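Tevinex to Refinish Floors at Wuvbridge Works

12 Shares 2 Comments

WUVBRIDGE, May 6, 2022 - Flooring contractor Tevinex has been chosen to refinish the production floors at the Drornex plant on Gill Road. The contract covers 2281 square yards and follows a site survey carried out in February.

Crews will grind back the old concrete, fill cracks and joints, and lay a two-coat epoxy system. Work will be done in sections so the plant can stay open - the loading bay comes first, then the main hall. Each section will be closed to foot traffic overnight and to forklifts for longer.

Drornex makes shelving and storage parts and employs 100 people at the site. The company said the present surface had become hard to clean and was wearing through in the aisles. Walkway lines will be repainted once the last coat has cured.

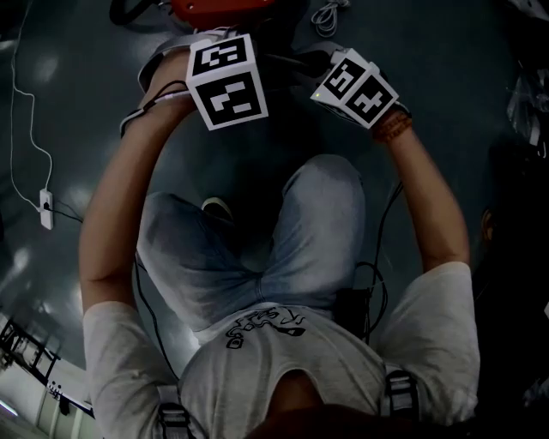 Dark green epoxy with a glossy finish.

Deliveries should use the north gate while the loading bay is closed. Tevinex installs and repairs resin floors for factories, schools and garages. Its work carries a 12-year warranty.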